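Sealing the back room, part two

28 March 2023

The draught readings in the back room at Corrigan were still too high after the window seals went in. With both windows taped and the door shut, the smoke pen drifted steadily towards the outside wall, so the leak was somewhere else. Eoin Geraghty lent me his Varnis pressure gauge again and I ran the fan at 50 pascals, as before.

The first suspect was the skirting. I had filled it in May with a cheap acrylic, which had shrunk and pulled away from the plaster along most of its length. I raked it out and used Futel instead, a softer filler that stays slightly tacky for a day. One tube did 13 metres. It is slow stuff to push through a gun in a cold room - keep the tube indoors overnight.

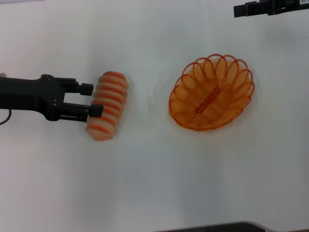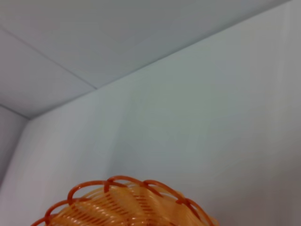 Plasterboard joints are the next thing to check, and they are harder to judge than skirting. A joint that has been taped and skimmed will seldom leak even if it shows as a line. An untaped one can let air through along its whole length, and the two look much the same from the floor. The thin, straight seam in the ceiling in the second photo, running down to where it meets the wall, is the sort of line I mean. Hold the smoke pen under it with the fan running and move along slowly, stopping every hand's width. Pay attention to the ends, where a board meets the wall and the tape is often left short.

I found 2 leaks this way, both at wall ends. Eoin Fahy would have cut the joints back and retaped them. I used filler and a strip of Grulham tape, sanded it and left the paint for later. The loft hatch is still to do, and I expect it to be worse than everything so far.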